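賃貸住宅の壁掛け、釘とねじも可能に　ネンドホルムのアムンセン、12月から規約改定

ネンドホルムで賃貸住宅を管理するアムンセンは、入居者が室内の壁に絵や鏡、棚を取り付ける際の規約を改め、12月から適用する。これまで原則として禁じてきた釘やねじの使用を、場所と重さの条件を付けて認める。退去時の補修費についても、同じ住戸に3年以上住んだ入居者には、通常の壁掛けで生じた穴の補修費を請求しない。

対象は、同社が管理する57棟のすべての住戸。すでに住んでいる入居者にも同じ条件が適用され、契約を結び直す必要はない。新しい規約の全文は各棟の入り口の掲示板に張り出され、希望者には管理事務所の窓口で紙の冊子も渡される。

従来の規約では、壁に跡が残る取り付け方は「管理者の書面による承諾がある場合」に限られていた。ところが承諾を求める用紙は窓口にしか置かれておらず、返事が届くまでの期間の定めもなかった。画びょうの扱いも明記がなく、カレンダーを留めた跡まで補修の対象になるのかどうか、退去の立ち会いのたびに担当者の判断が分かれていたという。

同社は今年の春、入居者向けの連絡帳に寄せられた相談を整理し、壁の扱いに関するものが騒音や駐輪場と並んで多いことを確かめた。中身は、退去時の請求額への不満よりも、入居中に何をしてよいのか分からないという問い合わせが目立った。接着式のフックを使ったところ、はがすときに壁紙まで取れてしまったという相談も続いていた。

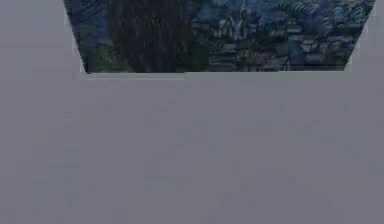
新しい規約は、壁を下地の種類で分けて扱う。石こうボードの壁では、細い釘とねじ、画びょうの使用を自由とし、届け出も求めない。コンクリートの壁に穴を開ける場合は、配管や配線を傷つけるおそれがあるため、事前に管理事務所へ電話か書面で連絡し、図面の確認を受ける。隣の住戸と接する壁は、どちらの下地でも深さ40ミリを超える穴を開けてはならない。

浴室と洗面所のタイルは、引き続き穴開けが禁じられる。防水層まで達した穴は外から見えにくく、漏水が起きてから見つかることが多いというのが理由だ。タイルの目地に限って認める案も検討されたが、古い棟では目地の裏側の状態がまちまちで、今回は見送られた。天井への取り付けも、もともと備え付けの金具がある位置を除いて対象外とする。

重さについては、下地の種類ごとに目安の表を用意した。軽い額や時計であれば釘1本で足りるが、本棚や大型の鏡は柱の位置に合わせて固定することを求めている。柱を探す道具は各棟の管理事務所で借りられる。貸し出しは無料で、当日中の返却が原則となる。ドリルの貸し出しは行わない。

作業の時間帯も定めた。音の出る作業は平日の午前9時から午後7時まで、休日は午前11時から午後4時までとする。これまでの規約にも騒音の項目はあったが、改装工事を想定した書き方で、入居者が自分で釘を打つ場合に当てはまるのかが読み取りにくかった。

補修費の考え方も整理された。居住期間が3年に満たない場合、穴の補修費は壁の一面ごとに定額とし、穴の数では計算しない。金額は冊子の巻末に載せ、改定があれば入居者全員に書面で知らせる。壁紙の張り替えが必要になった場合も、入居者が負担するのは傷んだ面だけで、部屋全体の張り替え費用を求めることはしない。

自分で穴を埋めてから退去したいという入居者には、補修材の種類と色の番号を案内する。棟によって壁の塗料が違うため、市販の白い補修材を使うとかえって目立つことがあり、その塗り直しの費用をめぐる行き違いが過去に起きていた。冊子には、埋めた跡が多少見えていても、指定の補修材を使っていれば追加の請求はしないと書かれている。

額縁の製作と額装を手がける市内の店ポスターは、規約の改定に合わせて、壁掛けの相談を受け付ける時間を週に2回設ける。持ち込まれた額の重さを量り、裏側の金具が壁に合うかどうかを見る。金具の交換が必要な場合は部品代だけを受け取る。他店で買った額でもかまわない。

同店によると、落下の相談で多いのは、壁側よりも額の側に原因がある例だという。古い額では、ひもを留める小さな輪が木枠から抜けかけていることがある。ひもそのものが伸びている場合もあり、何年も同じ場所に掛けたままの額は、一度下ろして裏を見てほしいとしている。台所の近くに掛けた額は油分でひもが傷みやすく、金属の線に替えるのが確実だという。

掛ける位置についての相談も受ける。日の当たる壁では印刷物の色が抜けやすく、特に赤と黄が先に薄くなる。暖房機の真上も、紙が波打ったり、台紙の接着がゆるんだりする。どちらも避けられない間取りの場合は、季節ごとに場所を入れ替えるか、紫外線を通しにくい板に替える方法があると同店は説明している。

家具の貸し出しを行うツィラッハも、アムンセンの入居者から壁に固定する棚の注文を受け付ける。同社はこれまで、賃貸住宅向けには椅子や机、ソファといった床に置く家具だけを扱い、壁に留める必要のある品は持ち家の利用者に限っていた。固定の作業は同社の担当者が行い、作業の記録を入居者と管理事務所の双方に渡す。

棚を返却する際の穴は、入居者が自分で開けた穴と同じ扱いになる。ツィラッハは、借りる期間が短い人には床置きの棚を勧めるとしており、転倒を防ぐ金具だけを壁に留める方法も選べる。背の高い家具の転倒防止金具については、アムンセンの新しい規約でも居住期間にかかわらず補修費を請求しない品目に入った。

転倒防止金具の扱いは、当初の案には含まれていなかった。夏に開かれた入居者向けの説明会で、小さな子どものいる世帯から、安全のための穴にまで費用がかかるのはおかしいという声が出たため、秋の案で加えられた。同じ説明会では、手すりを自費で付けたいという要望もあった。手すりは体重を支える設備にあたることから、今回の規約とは別に、個別の申請で受け付ける。

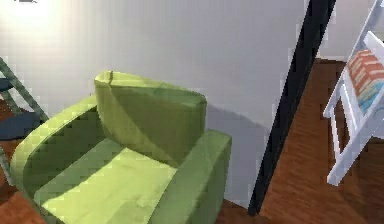

グンヴォル・ヘルストレムさんは、規約が変わること自体は歓迎しながらも、コンクリートの壁の手続きにはまだ分かりにくいところが残ると話す。電話で連絡すればよいと書いてあるのに、図面の確認に何日かかるかが冊子のどこにも載っていない。以前の承諾の用紙と同じように、返事を待つうちに引っ越しの片付けが終わってしまうのではないか、という。

ヘルストレムさんはまた、自分の部屋の壁がどの下地なのか知らない人が多いはずだとも指摘した。「たたいてみれば分かると言われても、音の違いに自信がない。間取り図に色を付けて配ってくれれば、それで済む話だと思う」

この点についてアムンセンは、図面の確認は連絡を受けた翌営業日までに終えることを内部の目標にしていると説明した。冊子に期限を書かなかったのは、図面が紙でしか残っていない棟があり、保管場所から取り寄せるのに時間がかかるためだという。該当する棟の一覧は、12月中に掲示板で知らせる。

下地を色分けした間取り図は、新しく入居する人には契約時に渡す。すでに住んでいる人の分は棟ごとに順次作成し、郵便受けに配る予定だが、完了の時期は決まっていない。急ぐ場合は、管理事務所の窓口で担当者が図面を見ながら答える。部屋の番号が分かるものを持参すればよい。

前の入居者が残した穴についても、問い合わせが多かったため項目が設けられた。入居時に見つけた穴や傷は、入居から2週間以内に用紙か写真で届け出れば、退去時の請求から除かれる。すでにこの期間を過ぎている現在の入居者には特例があり、規約の適用が始まった月のうちに届け出れば同じ扱いになる。届け出の控えは返却されるので、退去の立ち会いまで保管しておく必要がある。

家具が壁に触れてできた擦り傷や、日焼けによる壁紙の色の差は、従来どおり通常の使用の範囲とされ、入居者の負担にはならない。一方、粘着テープの糊が残って塗装がはがれた場合は、釘の穴とは別に扱われる。接着式の器具については使用を禁じないが、取り外し方を製品の説明で確かめるよう冊子で呼びかけている。

共用の廊下や階段の壁は、今回の改定の対象に含まれない。玄関扉の外側に飾りを掛けることは認められているものの、避難の妨げになる大きさのものや、扉に穴を開ける取り付け方は禁止のままとなる。廊下に絵を飾りたいという棟については、入居者の集まりから管理事務所へ申し出があれば、場所を決めて金具を設置する。

すでに退去の届けを出している入居者には、届けの日付ではなく、立ち会いの日付で新旧どちらの規約を使うかを決める。立ち会いが12月にかかる場合は新しい規約となる。11月中に立ち会いを終えて補修費の請求を受けた人については、旧規約による計算のまま変更しない。

規約の冊子は、管理事務所の窓口のほか、ポスターの店頭とツィラッハの展示場にも置かれる。内容についての問い合わせは、各棟の管理事務所が平日の午前9時から午後5時まで受け付ける。昼の時間帯は窓口を閉める棟があるため、アムンセンは来訪前に掲示板で受付時間を確認するよう求めている。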